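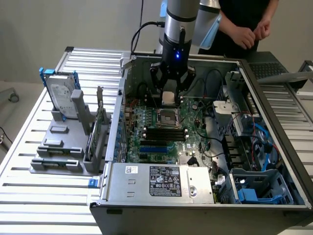
Tower Server

Reading time: 3 min
Last updated September 2018

A tower server is a server computer built into an upright case, much like a desktop PC but usually deeper, heavier and full of more brackets than you'd expect. I've been fixing these things for the Mernbridge hardware pages for a while now, and they're still my favorite kind of computer to open up (rack servers are fine, but my back disagrees).

Chassis

The case is called the chassis. It stands up when it's in use, but nearly all work gets done with it lying on its side and the side panel off, so the motherboard faces you like a tray. I do this on a slotted aluminum table, which I love - small screws drop into the slots and stay there instead of rolling off onto the floor.

Lots of makers color-code the parts you're meant to touch. Blue latches and blue plastic handles are common, and on many models they mark something that comes out without a screwdriver. Check the manual for yours, though! My old Rirkum tower used blue for nearly everything.

Motherboard and socket

The motherboard is the big circuit board everything plugs into, often green. Its most delicate spot is the CPU socket, where the processor sits under a metal retention bracket. An empty socket with the bracket exposed is a nervous sight for me. Depending on the type, the pins may be in the socket itself, and they bend if you so much as look at them wrong. Lower the processor straight down, match the corner marks, and never push. It should settle under its own weight, and then the bracket does the pressing.

Memory goes in long narrow slots close to the socket, called DIMM slots. A small board might have four of them, and bigger ones have a lot more. I once saw a machine with 256 GB in it and felt quite jealous. Cards for networking or storage go in the expansion slots, which can be almost any color the maker fancied.

Power supply

The power supply is a metal box with a label covered in certification logos and warnings. Read the label before you order a replacement - mine at home is rated at 900 watts, and I still managed to buy the wrong connector. Unplug the server before you start, and don't ever open the supply itself.

Drive cage

Drives live in a cage, metal or plastic, normally toward the front of the case. SATA cables carry the data and separate wires bring the power. I label both ends of every SATA cable with tape, a habit I picked up from the Onyshchenko service guide after an evening spent swapping 7 identical blue ones.

Cables and cooling

Loose cables looping over the board are the usual annoyance. They get in the way of your hands, and once the panel is back on they can rub against a fan. Tuck them along the chassis wall if they'll reach. Fans often sit in plastic housings that lift out in one piece, so dusting them is a five-minute job.

See also: Fustus rail kits; rack server; workstation

Contact | © Mernbridge | Back to top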